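Tuesday, late

Home from Skurmont with my shoulders up around my ears and a cold dinner I ate standing at the counter, so I'm writing this before I lose the good parts. I had the back bench to myself for over ten minutes at a stretch tonight (a luxury in that place, where somebody always needs the vise), and I used every bit of it on the arms.

I should write down where things stand, because last month I didn't, and then I spent a whole evening working out my own wiring again. The left arm is running on the new Clerer board. The right one is still on the old board with the jumper I keep promising to solder properly. Both wrists are retensioned. I did the left cables twice, the second time because I'd wound one of them the wrong way round its pulley and the jaws opened when I asked for closed, which made me laugh out loud and then made me very glad I was only working over a practice pad.

The pad has held up so much better than I expected for the money. I put the new cut below the old one, nice and straight, and dribbled a little of the red stuff along it, which is vanity really, but it does help me see the edges when the light is glaring off everything.
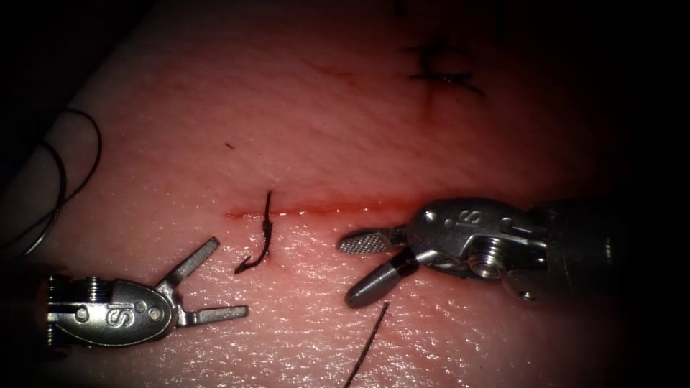 What I wanted from tonight was smoothness. I've been so fixed on whether the jaws go where I send them that I'd stopped noticing how they get there, and they get there like a shopping cart with a bad wheel. The Yilma hand controls are lovely to hold but they pass along every bit of coffee in my bloodstream. So I added a filter, a very gentle one, and then a less gentle one, and somewhere between the two I found a setting where the tips glide and still stop when I stop. Three is the number in the settings file. I'm putting it here in ink so I can't argue with myself about it later: three.

The wrist roll on the left is the part I'm proudest of. Turning a curved needle means the whole thing has to rotate around the needle's own arc, and for weeks mine has been swinging wide and dragging. I moved the pivot point in the software by two millimeters, after all that fiddling with the metal! I felt foolish and delighted in equal amounts.

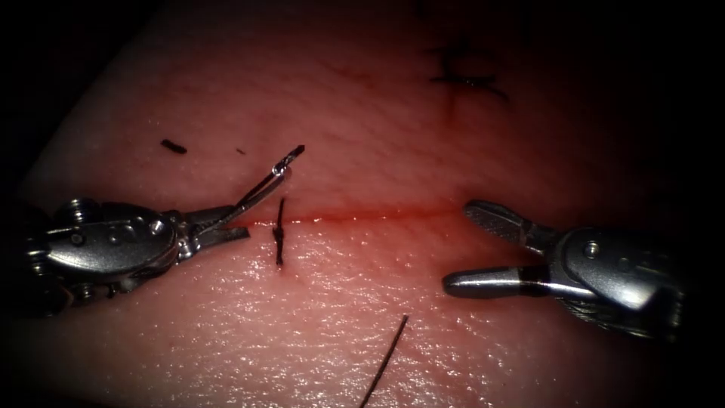 Knots are still misery. I can hold the tail or I can make the loop, and doing both asks my hands for something they haven't learned yet. I think some of it is the grip. The serrated jaw on the right holds thread beautifully at the tip and hardly at all farther back, and I keep reaching too far because I can't judge depth on the flat monitor. A second camera would help, and the Fladton catalog has a small one I've looked at far too many times for a person who said she was done spending money on this until spring.

There was also the matter of the power supply, which hums. It hummed before, but lower. I put my hand on the case, and it was warm, and I decided I'd look into it on the weekend with the lid off and a clear head. The lamp needs moving too. I get the middle of the pad beautifully lit and then the corners go off into the dark, and that's just where I tend to park the spare thread.

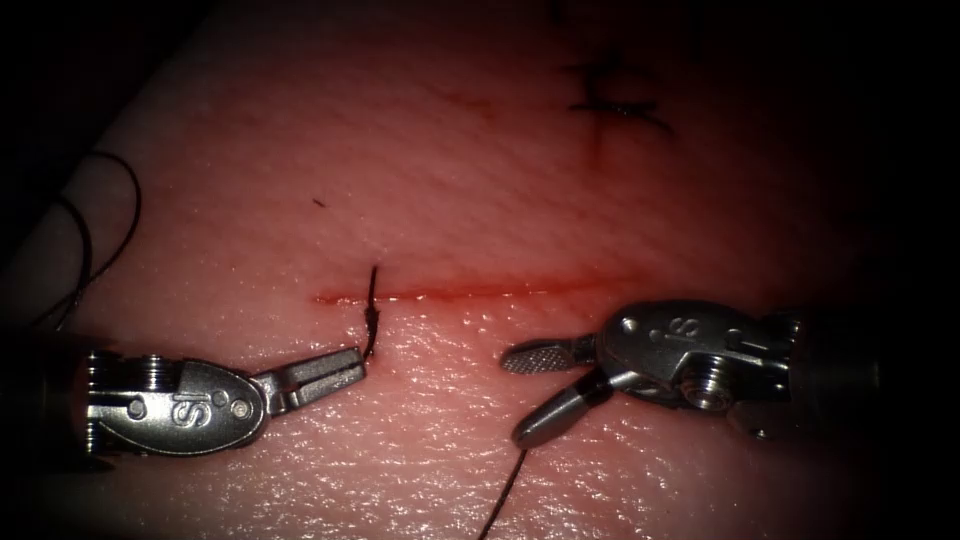
*Jaws open on both sides, with a short strand through the left end of the cut.*

For next time: solder that jumper, bring the small screwdriver home or at least write my name on it, and trim the thread shorter before I start, because a long tail finds every bolt on the bench. Two evenings this week if I can manage it. I'd like to try the left hand by itself first, just picking up and putting down, before I ask the pair of them to cooperate again. And I must eat dinner before I go.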